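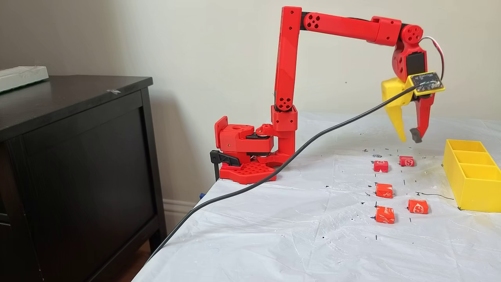

Ticket 113 – Broadband dropping out every evening at the Neston workshop
Status: open, then closed, then open again (sorry)
Opened: July 2018

Hi all, me again. The internet at Neston has started falling over in the evenings and I'm logging everything here so I don't have to keep it in my head. The line is with Ultitz and the router is the Derum one we were sent when we renewed in June. Daytime is fine. Come teatime it slows to a crawl, then the light on the front goes amber and we're offline for a few minutes. Then it comes back as if nothing had happened!

What I've tried so far:

Turned it off and on again. Obviously. Good for one evening.

Swapped the phone cable for the short one out of the drawer. No change.

Moved the router off the top of the fridge (I know, I know) and on to the shelf by the window. The wifi is much better in the far corner now, but the dropouts carried on just the same, so that wasn't it.

Rang Ultitz. On hold for ages, then a very nice lad ran a line test and said it was clean at his end. He did say the router had lost its connection 8 times since the day before, and could I try it in the test socket behind the front plate. I didn't know there was a test socket. There is, you undo two screws and it's hiding in there.

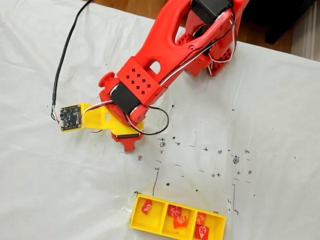
The red arm over the white tablecloth, Neston.

Update – ran it from the test socket for 4 evenings and not one dropout. So I closed the ticket, felt very pleased with myself, put the front plate back on and it went again the same night. Reopened.

Update – right, I think we're getting somewhere. With the plate back on, all the old extension wiring is live again, and there's a phone extension running up to the store room that I'd completely forgotten about. On the end of it is the old alarm dialler from when Whitfield looked after the building. It isn't even switched on at the panel but it's still plugged into the phone line, with no filter on it. I've unplugged it. Will leave things alone for a week and see.

Update – 7 evenings, no amber light. I also had a big upload going on the last one and it didn't blink. Speed is up a bit as well, which I wasn't expecting.

Still to do: ask Whitfield if they want their dialler back or if it can go in the skip, and get a couple of spare filters for the drawer. If anyone plugs a phone in upstairs, please use a filter – they're the little white boxes with two holes, and I'll leave one on the store room shelf with a label on.

I'm leaving this open until the filters turn up, then I'll close it. If it drops on you before then, add the time underneath and tell me what colour the light was.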